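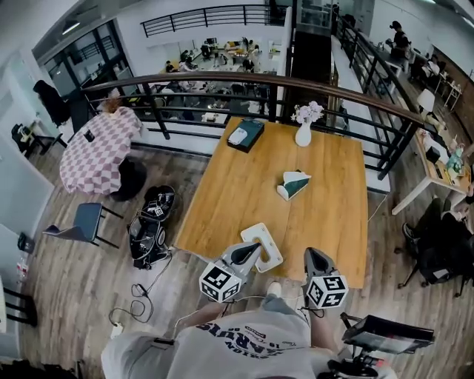
Informe de avance al financiador
Programa de recuperación del archivo parroquial y municipal de Lulden
Segundo periodo

Presentado a la Fundación Bachmann por Arnout Goossens, responsable de la ejecución

1. Estado general

El trabajo de este periodo se ha centrado en los libros de cuentas del antiguo molino de Brullitz y en la correspondencia del ayuntamiento. La limpieza en seco de los libros está terminada. El inventario de la correspondencia sigue abierto y se cerrará en el periodo siguiente, con un retraso de seis semanas respecto al calendario aprobado.

El retraso se debe a que las cajas procedentes del desván municipal llegaron en febrero y no a principios de año, como figuraba en el plan. El ayuntamiento tuvo que reparar antes la escalera de acceso. No ha supuesto coste para el programa.

2. Trabajos realizados

Se han descrito 663 unidades documentales, todas con signatura provisional. La numeración antigua se conserva en un campo aparte, tal como pidió la Fundación en sus observaciones al primer informe.

En los libros del molino faltan los dos correspondientes a los años de la ampliación del canal. Hubert Gasser ha preguntado a la familia que explotó el molino hasta su cierre y ha recibido respuesta: uno de ellos podría estar en una casa particular de Brullitz. Hay visita acordada con los propietarios. Del otro no hay noticia.

La correspondencia presenta más daños por humedad de lo que indicaba el estudio previo, sobre todo en los legajos atados con cinta. Se han separado las hojas con moho y se guardan en una sala distinta, con deshumidificador. Los sobres se conservan junto a las cartas cuando llevan matasellos legible o anotaciones del secretario. Los demás se describen de forma conjunta por legajo.

La base de datos se ha trasladado al programa Minel. El traslado dio problemas con las fechas incompletas, que el sistema convertía en el primer día del año. Se han corregido a mano y se ha añadido una nota en las instrucciones de catalogación.

3. Personal

El equipo se mantiene con dos catalogadores a media jornada. La plaza de restauración quedó vacante durante parte del periodo y está cubierta de nuevo. La formación inicial corrió a cargo de Hubert Gasser.

4. Presupuesto

El gasto en personal está por debajo de lo previsto a causa de la vacante. El gasto en material de conservación está por encima: se han comprado más cajas de cartón neutro y más papel barrera de lo presupuestado, por el estado de la correspondencia. Solicitamos autorización para compensar una partida con otra, sin modificar el total concedido. El detalle figura en el anexo económico.

5. Próximo periodo

Terminar el inventario de la correspondencia y asignar las signaturas definitivas.
Visitar la casa de Brullitz y, si el libro aparece, proponer a los propietarios un depósito o, al menos, una copia.
Pedir presupuesto para el tratamiento de las hojas con moho.
Abrir la consulta de los libros del molino en la sala de lectura de Lulden, con cita previa y en horario de mañana.

Queda pendiente la respuesta de la Fundación sobre el uso de su logotipo en el folleto de la sala. El texto del folleto está listo y puede ir a imprenta en cuanto la tengamos.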